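Workshop Tips: Shopping for a Robot Arm on a Small-Shop Budget

Posted Mar 6, 2024 in Bench & Shop

So many of you wrote in after my label-printer column asking about robot arms that I'm giving the whole page to them this time. I run a small packing and kitting shop (we put together sets of kitchen odds and ends for Fekdale and a couple of other sellers), and I've been through the whole shopping business from first daydream to bolts in the platform. I made some good calls and some dumb ones. Take what you can use!

Start with the job and leave the catalogs shut. I mean it. I spent a whole winter comparing reach and payload on machines before I'd written down what I wanted the thing to pick up. Get a notebook, stand by your table for a morning, and write down every single move your hands make. Pick up lid. Turn lid. Set lid on box. Push down the corner that always pops back up. You'll fill pages, and you'll be surprised how much of it is fiddling. The fiddling is what costs money.

Then weigh your stuff on a kitchen scale. My heaviest regular item comes in well under what the salesman at Jolton wanted to sell me an arm for, and I would have paid for all that extra muscle to lift soap. Don't forget the gripper has weight too, plus whatever bracket it hangs from and the cable. It all comes off the number in the brochure.

Now, the budget. The arm is the line everybody looks at, and it's the other lines that get you. Mine, in the order they surprised me:

Gripper and spare fingers
Mounting bracket for the wrist
Something solid to bolt the base to
Electrician
Cable ties, straps and sleeves (laugh if you want, I bought them twice)
Bins and racks, after we moved everything out of the arm's way
Safety review
My own time

I set aside $3000 for everything on that list apart from the gripper and the safety review, and I'd tell you to do the same or better. The safety review you get a quote for separately and you do not skip it, even if the brochure says the arm is made for working near people. Zuzanna Stępień did ours and she was worth every penny. She had me walk through a normal shift while she wrote things down, and half of what she flagged was about where I like to stand.

If you can swing it, ask for a trial on your own table with your own messy stuff. Vendors love a clean demo with a nice square block. Bring the bowls. Bring a floppy cloth, something shiny, something see-through. Lids are a terrific test, because you have to grab them by a thin edge and they want to swing down at an angle.
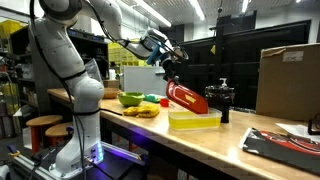

Lid work at the long table, with the red lid held by one end over the yellow container.

Lighting is the thing I'd have budgeted for sooner. A glossy tabletop under bright ceiling lights throws glare right back up, and if your setup uses a camera to find parts, glare can be a real headache. Try a cheap matte mat before you buy fancier lamps. Sławomir Wróbel, who has a sign shop and has been at this longer than me, gave me the end of a roll of gray matting, and I've been cutting pieces off it ever since.

Measure for the base as well as for the reach! I drew the reach circle on the floor with chalk and felt very clever, and then found I hadn't left room for the platform it stands on. Draw both. Then draw yourself, with your elbows out, and a box in your arms. Keep your everyday shelves somewhere you can get to without leaning across the work area. If you have stools, decide where they live and put tape down.

Do the cables properly the first time. Leave enough slack for the arm to bend every way it's going to bend, strap the cable at more than one spot, and run the arm through its full range at slow speed while somebody watches for pulling and snagging. Maja Chmielewska, who handles our maintenance, likes hook-and-loop straps over zip ties, and she's converted me. You can undo them without a knife.

New or used? I looked at both. Leltora had a refurbished arm at a very tempting price, and my questions for them were: how many hours on it, who serviced it, is the controller the original one, and can I still get software updates? They could answer two of the four, so I passed. Kaczmarczyk quoted me 13 weeks on a new one. It came in June, later than promised, and I'd already cleared the floor for it like a fool. Don't move your benches until you have a shipping notice in your hand.

Ask about training while you're still a customer they're chasing. I got 2 days thrown in just by asking, and I sent Rónán Buckley along with me so there'd be more than one person in the shop who could restart the thing. If only the owner knows how, the owner never gets a day off. Ask me how I know.

A few small ones before I run out of page:

Buy spare gripper pads with the first order. Shipping on a tiny envelope later is silly.

Keep a bin of the exact items you tested with, and don't let anybody sell them. You'll want the same ones when you change a setting.

Write your settings on paper and tape them inside a cabinet door.

Price out the boring alternative too. A chute, a simple jig or a better table height might fix your problem for the cost of lunch. We fixed our tape station with a scrap of plywood and I took it straight off the robot list.

Put off the second arm until you've had the first one a full year. Vittoria Sorrentino talked me down from ordering a pair to get the discount, and she was right, I didn't have the work for it.

If you've bought one lately, send me your surprise costs and I'll add them to the list. I'm especially curious what folks are paying for electrical work, as my bill seemed high and my brother-in-law says it wasn't.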